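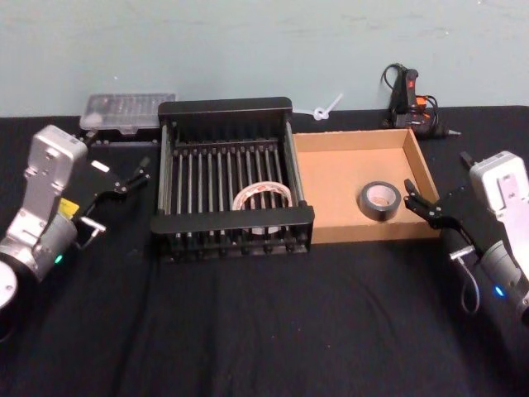
Mes astuces pour trier, nettoyer et ranger les vieux papiers de famille à la maison

Quand on a vidé la maison de Traltmont, je suis repartie avec quatre cartons de papiers dont personne ne voulait. Des lettres, des livrets militaires, des actes notariés pliés en huit, un cahier de comptes de ferme et des photos collées sur du carton gris. J'ai tout rangé dans le cellier en me disant que je m'en occuperais en janvier, et bien sûr je ne l'ai pas fait ce janvier-là, mais le suivant ! Depuis, j'y ai pris goût, et comme on me pose souvent les mêmes questions en commentaire, je mets tout ici, dans le désordre où ça me vient.

Se laver les mains, et laisser tomber les gants blancs

J'avais acheté des gants en coton comme dans les reportages. Mauvaise idée pour le papier : on ne sent plus rien, on accroche les bords et on déchire. Je me lave les mains au savon, je les sèche très bien, pas de crème, et je recommence dès que je sens que ça poisse. Pour les photos et les négatifs, par contre, je mets des gants en nitrile sans poudre, vu que les traces de doigts sur une émulsion, c'est pour la vie.

Et pas de café à côté. Je le pose sur le buffet, derrière moi, et je me lève pour boire. C'est agaçant, mais j'ai déjà une lettre de 1911 avec un rond dessus et le rond est de moi.

Enlever les trombones rouillés

Surtout, ne pas tirer. Je glisse un petit morceau de plastique souple (je découpe ça dans une pochette transparente) entre le trombone et la feuille, devant et derrière, puis je maintiens la grande boucle à plat et je soulève doucement la petite. Pour les agrafes, j'ouvre les pattes au dos avec une spatule fine et je les sors à la main. L'arrache-agrafes de bureau reste dans son tiroir.

La trace de rouille, on la laisse. J'ai lu des recettes avec du citron et du sel... sur une nappe si vous voulez, sur du papier jamais de la vie.

Dépoussiérer

Un pinceau large à poils doux, genre pinceau à maquillage ou queue-de-morue en poils de chèvre, et on part du centre vers les bords. Toujours dans le même sens, sans appuyer. Pour les feuilles solides et vraiment crasseuses, on peut passer ensuite une éponge en caoutchouc vulcanisé, à sec, par petites touches. J'évite tout ce qui est écrit au crayon, évidemment, et les encres qui poudrent.

Si vous voyez du moisi, vous arrêtez tout : la feuille part dans une enveloppe en papier, à l'écart du reste, et on ne la brosse pas dans la cuisine. Un masque FFP2 n'est pas de trop. Pour un lot entier, j'appellerais les archives départementales ou un restaurateur avant d'y toucher.

Déplier une feuille qui refuse de se déplier

C'est mon moment préféré. Il faut une grande boîte en plastique avec couvercle, un fond d'eau, et une grille à pâtisserie posée sur des ramequins pour que rien ne touche l'eau. Le papier attend là-dedans quelques heures et s'assouplit tout seul. Je vérifie souvent, je n'y laisse rien toute la nuit. Après, on ouvre délicatement, on met entre deux buvards, une planche par-dessus, quelques dictionnaires, et on oublie jusqu'au lendemain.

Avant de faire ça, testez l'encre dans un coin avec un coton-tige à peine humide. Si le coton se colore — on s'arrête là, on range le papier plié et tant pis. Même chose pour les photos, les cachets de cire et le parchemin : pas de boîte humide pour eux.

Le ruban adhésif

N'en mettez pas. Même « invisible », même « repositionnable ». Celui de ma grand-mère est devenu marron et a traversé trois pages. Pour une déchirure, soit je glisse la feuille dans une pochette en polyester et elle ne bouge plus, soit je pose une bandelette de papier japon avec une colle d'amidon de blé, très peu de colle, du bout du pinceau. Entraînez-vous sur un vieux journal avant !

Ranger

J'ai acheté des boîtes Pultard en carton sans acide et des chemises assorties. Ça a un coût (j'en ai eu pour 70 euros en tout) mais ça ferme bien et ça s'empile. Les vieilles boîtes à chaussures, je les garde pour les rallonges électriques.

Pas de cave, pas de grenier, pas de mur extérieur, et rien directement au sol. Chez moi c'est le placard du couloir, tout bête, là où il ne fait ni chaud ni froid. Si une lettre est arrivée dans son enveloppe, gardez les deux ensemble : le cachet de la poste m'a souvent donné l'année que la lettre ne donnait pas.

Écrivez sur les chemises au crayon HB, avant d'y mettre les papiers. Au stylo, dessus, avec la lettre dedans, on grave l'adresse dans le dos de l'arrière-grand-tante.

Photographier avant de trop manipuler

Un téléphone suffit largement. Je me mets près d'une fenêtre au nord, sans flash, bien à la verticale, et je prends aussi le dos, même vide. J'en suis à près de 4 000 vues, alors croyez-moi, nommez vos fichiers tout de suite. Année, nom, nature du document : 1923_Adomaitis_lettre. Quand je ne connais pas l'année, j'écris 0000 et ça remonte en tête de liste, au moins je ne l'oublie pas. Une copie sur disque dur et une autre chez ma sœur.

Lire ce qui est illisible

Le branche Adomaitis de la famille écrivait en lituanien, avec des bouts de polonais et une orthographe très personnelle. C'est Rasa Baranauskienė, rencontrée sur un forum de généalogie, qui m'a appris à me faire un alphabet : on prend les mots dont on est sûr (les prénoms, les mois, le nom du village) et on recopie chaque lettre sur une feuille à part, avec ses variantes. Ça marche aussi très bien pour les notaires français !

Et notez vos doutes entre crochets avec un point d'interrogation. J'ai promené pendant deux ans un ancêtre « tonnelier » qui était cantonnier. Le métier venait d'une copie, la copie venait de moi.

Ah, et pour l'odeur de renfermé : une coupelle de bicarbonate au fond d'une caisse fermée, les papiers au-dessus dans une boîte ouverte, sans contact. Comptez 5 jours, puis changez la poudre si ça sent encore.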